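Ertürk stainless steel tea set for two

I've been selling these from the shop in Poltley since July and I still use my own one every Friday when the deliveries are done. You get the little teapot with its domed lid and long slender spout, a saucer for it to stand on, and two cups with saucers of their own. Everything is stainless steel, so it's a lovely thing for clumsy people (me!) who have got through far too much china.

The spout pours in a nice thin stream — tip it slowly the first few times until you get the feel of it. The pot is quite small, so if you like a big mug of builder's you'll want the Durarthorpe instead, item 547.

I give mine a wipe with a soft cloth after washing, as the polished sides do show every fingerprint.
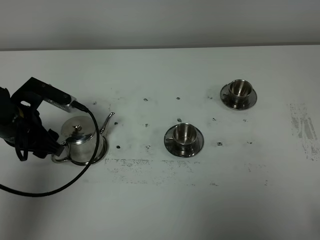
Spare cups and saucers are item 223, and they stack away happily in a drawer. Postage is free to Cimton and Poltley, and anywhere else if you spend over £25.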